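From: Sharon Simiyu
To: the migraine and headache list
Subject: Re: Re: first neurology appointment, what do I bring?

Hi all, and welcome to the new folks who joined in June!

Trisamitz wrote:

> I finally got a referral to the headache clinic and my appointment is
> at 4 in the afternoon, which is usually when I'm at my worst. My
> regular doctor has had me on the same pill for years and I don't
> know if I'm supposed to stop it before I go. Do they do a scan right
> then and there? And how much do they want to know? I have a drawer
> full of old calendars with X's on them and I feel silly hauling the
> whole thing in. Any advice from people who've been through it would
> be great. I'm nervous, can you tell?

Oh, I can tell, and I was exactly the same. I sat in the parking lot for so long before my first visit that my sister called to ask if I'd gone in yet (I had not).

First thing - please don't stop the pill on your own. Call the clinic and ask the nurse. Some of these medicines have to be tapered, and the person who knows which ones isn't me. When I called, she had the answer in two minutes and was very nice about it.
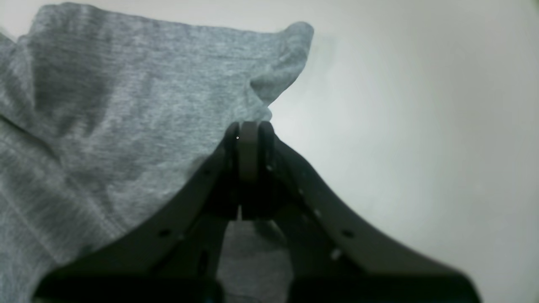

On the scan, mine didn't happen that day, and from what people here have said over the years that's pretty common. The visit was mostly talking, plus the exam where they have you follow a finger with your eyes, push against their hands, walk heel to toe down the hall, that kind of thing. The doctor checked my reflexes and looked in the back of my eyes with the little light. If the light is going to be a problem for you, say so up front! Mine dimmed the room and waited until the end to do it.

Now the calendars. Leave the drawer at home but do bring a summary. I went through the last three months of mine and wrote it all on a single sheet: how many headache days, how many of those were bad enough to go lie down, and how many days I took something for it. That last number turned out to be the one she cared about most. I was taking over-the-counter stuff far more often than I'd realized, and she thought it might be making things worse. I was a little insulted for about a day and then I went home and looked at my own handwriting.

Khaemba posted a nice one-page form here a while back, and it should still be in the files section. I used it for my follow-up and liked it better than my own version, except that the boxes are tiny. Isetti uses an app instead and swears by it, but I can't look at my phone during an attack so it's paper for me.

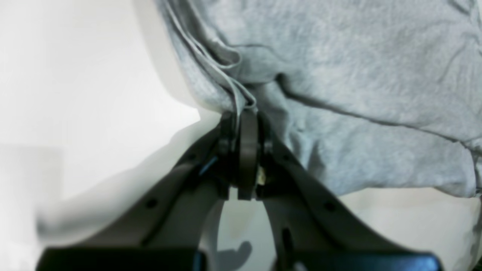
Other things I'd bring: a list of everything you've already tried, even the stuff that did nothing, with the dose if you can find it. Your pharmacy can print this for you. Also vitamins and supplements, and how much coffee you drink, because they will ask. And if anybody in your family gets headaches, ask them about it beforehand. I told the doctor no, nobody, and then my mother mentioned at dinner that she used to spend one weekend a month in a dark room. Thanks, Mom.

As for the 4 o'clock slot, I'd get someone to drive you if that's your bad time. It's okay to ask for an earlier one too. Our clinic keeps a cancellation list and I got moved up to a morning that way.

Flulow, didn't you have the nerve block done at the same place? I have one coming up and I'd love to hear how long you were sore afterward, on or off the list.

Let us know how it goes, Trisamitz. Write your questions down before you leave the house, I forgot half of mine.

Hugs,
Sharon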